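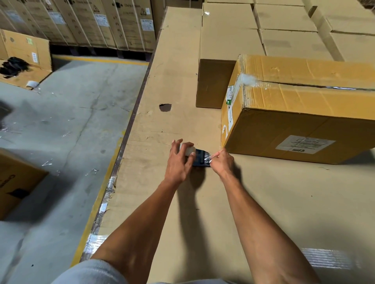
4.2 Rules for recording manual wrapping

Figure 3. Wrapping of a small dark item with clear film on top of a flat cardboard box. Both hands stay in view.

Before the packing cell at Drastmont was automated, we recorded 344 wrapping cycles done by hand. Each recording had to follow the written rules of the Yeom protocol. First, the worker keeps both hands in view while the film is stretched, as in Figure 3. Second, the work surface is not changed between cycles - a damaged surface is noted in the log and is not repaired. Third, floor markings must stay visible, so that the safety zone of the robot can be drawn later from the same material.

Ha-rang Cha checked all recordings against these rules and accepted 335 of them. The other nine did not meet the first rule and were excluded from the analysis in Section 5.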